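Home | Animals | Space | How Things Work | Quizzes

How is paper made?

Pick up the nearest book and give a page a little wiggle. You're holding squashed tree! Paper is made of fibres, tiny threads so thin that you need a magnifying glass to see them properly.

People in China were making paper 2,000 years ago, using things like bark, old rags and even worn-out fishing nets. Today most of it starts as wood. The wood is cut into chips and cooked in a giant pot with chemicals until it goes soft and mushy. The mush is called pulp, and it looks a bit like porridge (don't eat it!).

Next comes lots and lots of water. The soupy pulp is sprayed onto a moving mesh, the water drips through, and the fibres left behind grab on to each other. Then rollers squeeze the sheet, hot drums dry it, and it gets wound up into a colossal roll.

Wood pulp is naturally brown, and white paper has been bleached. Strong brown paper is called kraft paper – "Kraft" is the German word for strength.

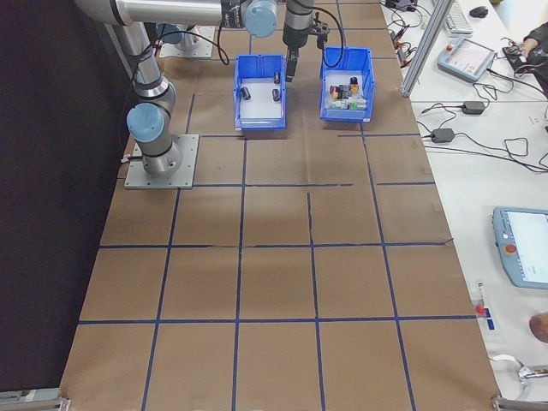

One reader wrote in to ask why brown paper goes crinkly and never quite goes flat again. Great question! When you crease paper, you bend and break some of the fibres inside, and they can't spring all the way back.

So what about cardboard? The sort used for big boxes is a paper sandwich. Two flat sheets go on the outside and a wavy one goes in the middle. Those waves make lots of little arches, and arches are brilliant at holding things up.

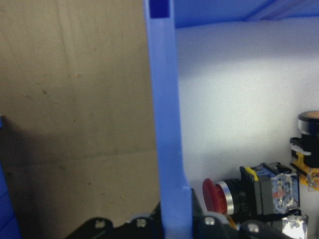
Photo: Ellell

Old boxes can be mixed with water and turned back into pulp, so your cereal packet might have been a parcel once. The fibres get shorter every time, though, and in the end they're too short to hold together.

Comments (3)

I made paper from egg boxes and it came out LUMPY but I love it

can you make paper out of grass??

We read this in class in March and now everyone is ripping up tissues to look for the fibres!

Contact us | © Melnyk | Back to top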